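### 4.3 Marker loss at the opening

Of 892 cloth-loading episodes recorded at the Miltitz site, 9 were rejected for a jump in the tracked pose of the hand-held gripper. All came from the step shown in Figure 3, in which the cloth is lowered into the opening.

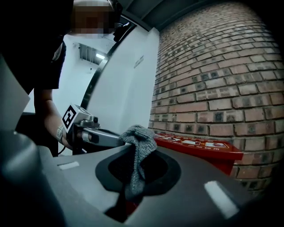
*Yaryna Melnychuk*

**Figure 3.** Lowering a gray knitted cloth into the dark-rimmed opening. The square marker is on the white block on top of the gripper.

In each rejected episode the operator tilted the tool and the marker turned too far from the tracking camera. The filter held the last good pose for up to 2000 ms, then snapped to the new one. A policy trained on these data drove the arm into the rim during a replay test, and the force limit stopped it. We removed the episodes, cut the hold time, and retrained. The fault did not come back in the January tests, but we did not test steeper tilt angles.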